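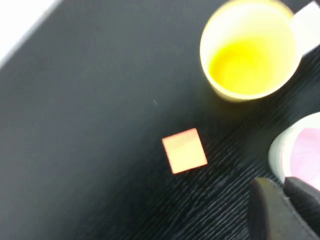 View from a wrist camera over a dark tabletop, with a white cup of yellow liquid at upper right and the two gripper fingers at lower right.

Zarnura

Zarnura is a software package for planning and running short-range arm motions from wrist camera images. It was first written at Povik, a small automation firm in Fustham, and is now kept up as a separate project. The package covers the last part of a reach, when the gripper is close to the table and a fixed overhead camera can no longer see past the arm. It does not include a driver for any particular arm and is normally used with a separate motion controller.

Name

The name was used inside Povik for a test branch and was kept when the code was split off. Early documents spell it with a lowercase z. The command line tool still does.

Overview

Zarnura has 4 main parts, which run as separate processes and pass messages over a shared buffer. The camera reader takes in images and stamps each one with the joint angles of the arm at that moment. The segmenter splits the image into surface, object and gripper regions. The keeper holds a running map of the objects near the gripper. The planner reads the map and sends short motion segments to the controller.

Each part can be replaced. Several users run their own segmenter and keep the rest.

Perception

Wrist cameras give a close view of the work, but the view changes with every move of the arm. The gripper fingers are usually in the image too, large and out of focus, and can cover part of an object. Zarnura handles this with a finger mask, computed from the gripper opening and widened by a margin of 11 pixels. Anything behind the mask is marked as unknown in the map and is not treated as free space. An object partly hidden by a finger, such as a bowl at the side of the image, keeps its last known outline until it comes back into view.

Changes in surface texture were a source of errors in the first releases. Where a smooth tabletop met a ribbed area, the segmenter often reported the line between them as the side of an object. A later filter compares the candidate edge across several images and drops it if it has no measurable height. Thin flat items such as paper or cards are sometimes dropped by the same filter - this is listed as a known problem.

Open containers are stored as a rim and a wall. Liquid inside a cup is not modeled, but the user can set an "upright" flag on any object, which limits tilt and sideways acceleration while it is held.

Planning and control

The planner works over a window of 300 milliseconds. Within that window it picks a path that keeps both fingers clear of everything in the map except the chosen target. If no such path is found, the arm stops and the planner tries again with the next image. After 100 failed attempts it gives up and returns an error code.

The controller link uses joint velocities by default. Position mode is available, although the manual advises against it for arms with slow feedback.

Tooling

The package comes with a log viewer called Hubáček. It plays back wrist images alongside the object map and the planned path, and can step through a run one image at a time. Logs can also be fed back through a changed segmenter without moving an arm, and most bug reports to the project include one. The viewer does not edit logs.

Release history

Work on the code began in January 2019 as part of a tray loading job at Povik. The first separate release had no finger mask and supported a single camera. Version 2 was published on Monday, March 22, 2021, and added the mask, the height filter and the upright flag. Map files from version 1 cannot be opened in version 2 without a conversion script.

See also

Visual servoing
Motion planning
Eye-in-hand calibration
Image segmentation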